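Dumutitz Workshop Opens Two-Armed Robot Build to Members

2024-06-03

Dumutitz, the shared workshop on Fastow Street, has opened its two-armed robot build to all members. The robot, named Howlader, was put together in the workshop over 14 months by members working evenings and weekends. It has two arms, each ending in a multi-fingered hand, and it sorts and picks up small objects from a table.

Until now only the 11 members on the build team could run the robot. Starting this week, any member who has finished the bench safety class can book a session.

Work on Howlader began with a single arm and a plain two-finger grip. That version could lift a box but had trouble with anything narrow or oddly shaped. The team took it apart in February of last year and started over with jointed hands. Most of the time since then has gone into the wrists, the cable runs and the software that decides how far each finger should close.

The current work is on mixed objects. The table is covered in carpet so that things do not slide when a finger touches them, and folding screens stand around it to give the robot's camera a steady background. Members lay out whatever they want to test: snack packages, cookie boxes, screwdrivers, toy parts. The robot is then asked for one of them by name.

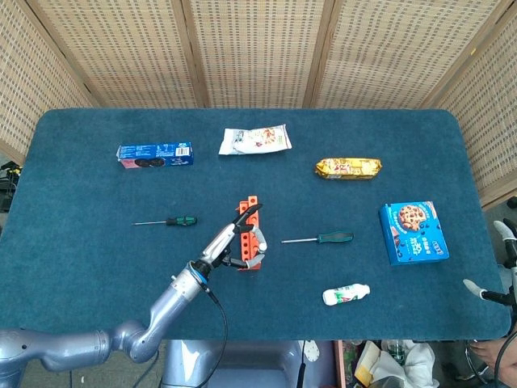 Bags are still the hardest. A snack bag changes shape when it is pressed, and the software has to guess again where the edges are. Screwdrivers are easier by the handle than by the shaft. Toy parts with rows of holes were added to the tests this spring after a member pointed out that a fingertip can catch in a hole and pull the part sideways.

The control software is called Cultach. It was written by the build team and runs on a used desktop computer. Members can load their own programs into it or use the ones already there. The code, the parts list and the drawings for the hand are kept in the workshop's shared folder, and members may copy them for builds at home. A printed copy of the wiring plan hangs inside the door of the electronics cabinet.

Parts for the robot cost over $11,000, paid from member dues and from the sale of an old laser cutter. The workshop did not take outside money for the project.

Sessions last two hours. Two members must be present whenever the arms are powered, and one of them has to stay within reach of the stop button. Sessions can be booked on the sheet at the front desk or through the member page. There is no added charge. Members who want to change the hardware should speak with the build team first, as spare finger joints take several weeks to make.

The team's next job is passing an object from one hand to the other. A new set of fingertips is also being made, with a softer surface for thin packaging.

About Dumutitz

Dumutitz is a member-run workshop with areas for wood, metal, sewing and electronics. It is open to members every day and to visitors on Saturday afternoons. Membership forms are available at the front desk.

Press contact: Dumutitz front desk, Fastow Street entrance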